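Search the Trorodby help pages
Enter a word or part number
Go

Section 4: First Fill and Daily Use

Your Farer countertop water filter has now been unpacked, admired and blamed for the mess. If the tank is still wearing its blue tape, go back to Section 3. The tape will not dissolve, whatever your brother-in-law says.

Preparing the cartridge

1. Wash your hands. Take the cartridge out of its bag and keep the bag until you have read the code printed on it.

2. Stand the cartridge in a bowl of cold water, holes down, and leave it for 5 minutes. It will fizz a little. Carbon does that.

3. Lift it out and shake it over the sink. Black specks are carbon dust. They are harmless and they will find your only white towel.

4. Push the cartridge into its socket and turn it clockwise until it clicks. If there is no click, take it out and start again. Pushing harder is how people come to own two sockets.

CAUTION: Never use hot water at any stage. Hot water ruins the cartridge and is not covered by the warranty, a point we have argued with many customers, always in August.

Choosing a spot

The filter wants a flat, level surface within reach of a tap, out of direct sunlight. A full tank is heavier than you expect. If it is going on a table with a cloth, fold the cloth back so that all the feet sit on the table itself. Cloth slides, and the tank will go with it.

Leave a hand's width clear on the spout side. Kitchens being what they are, this will mean moving the chopsticks, the mail and whatever else has settled there for good.

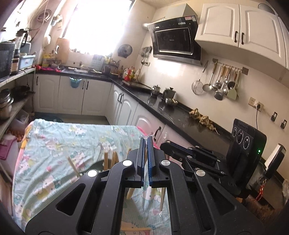
Filling and flushing

5. Fill the tank to the upper line with cold tap water. Put the lid on.

6. Wait. The first tank is slow. Watching it makes no difference, but we understand.

7. Drain the whole tank through the spout and throw the water away. Houseplants will take it gladly.

8. Repeat steps 5 to 7 until the water runs clear. Now you may drink some.

NOTE: A gray tint after the third tank means the cartridge was not soaked. Return to step 2 and read it this time.

Daily use

Top up the tank before it drops below the lower line. Water that has stood for two days should be drained and replaced. A cartridge is good for up to 256 gallons, after which it goes on looking exactly the same and does nothing at all. Write the date you fitted it on the sticker under the lid.

Replacement cartridges are sold under the name Pollock. The older Rarnden type fits the socket, clicks nicely and leaks.

CAUTION: Do not put the lid in the dishwasher. It comes out as a different shape of lid.

Continue to Section 5: Cleaning the Spout.

Comments

drip_tray
Mine never clicked. Took it out four times. There was a second, smaller cap on the end of the cartridge, clear plastic, very hard to see. Could you put that in step 1 please?

Trorodby Support
Thank you, it will be in the next edition. Remove the clear cap before soaking.

marlow77
Can confirm about the Rarnden ones. Whole shelf of cookbooks.

kettleside
What is the lower line? My tank has one line.

drip_tray
It's on the back. Under the label. Don't ask me.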